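Is a refurbished office desktop worth it, or am I buying somebody's junk?

Posted by Barbara Sikora
June 3, 2021

My nine-year-old laptop is on its way out and a shop near me, Sriwong, sells used office desktops for $300 with a 9 month warranty. The listing says "professionally refurbished, fully tested, like new." I have read that sentence on so many listings that it no longer means anything to me. Tested how? By whom?

I do spreadsheets, email, a bit of photo sorting and video calls with my sister. I don't play games. The new machines I looked at started well above that and the salesman kept steering me to one at $1,380, which I find hard to believe I need.

I asked the shop if I could see inside before paying. They said yes, which I took as a fair sign, but I wouldn't know a good one from a bad one. 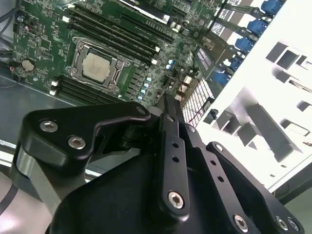 My brother-in-law says the memory and the drive are the only things that matter and the rest is sales talk. He also told me to buy the laptop that is now dying, so I'd like a second opinion. Is there anything a regular person can check in ten minutes at a counter?

Chukwuemeka Olaniyan

Your brother-in-law is half right. For what you do, 8 GB of memory is the floor and 16 is comfortable. The drive should be solid state, and ask whether it is new or came with the machine. "Refurbished" has no fixed meaning at a small shop. It can mean new parts and a day of testing, or it can mean a can of compressed air and a sticker.

Things I would do at the counter:

Have them start it up in front of you and open the system information page. Write down the processor model and look it up at home before you pay. "Core i5" alone tells you next to nothing, there are i5s old enough to be in middle school.

Ask for the drive's health report. There are free programs that show hours used. If they won't run one, I'd walk.

Play a video for a few minutes and listen to the fan. Some noise is fine – grinding or ticking is not.

Read the warranty. Mine said "parts" in big letters and then left out the power supply, the one part that failed. I paid $80 for a replacement that January. 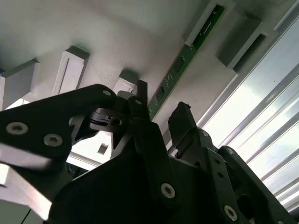

Also find out who pays shipping if it has to go back somewhere. A warranty you have to mail a desktop to use isn't much of a warranty. And get the return period on the receipt, since what the person at the counter promises you is worth very little a month later.

Ayman Darwish

just get a new one, used computers are always somebody elses problem. I got a Sarer from the mall and its been fine

Tadeusz Pawłowska

I don't agree with "always." Plenty of offices replace their desktops on a schedule whether they need it or not. I've had a used one for years and the only thing I changed was the keyboard.

I'd be more doubtful about the $300. Check what the same model number sells for elsewhere before you decide it's a bargain. And ask if the Windows license is included and activated – I have seen people find that out at home.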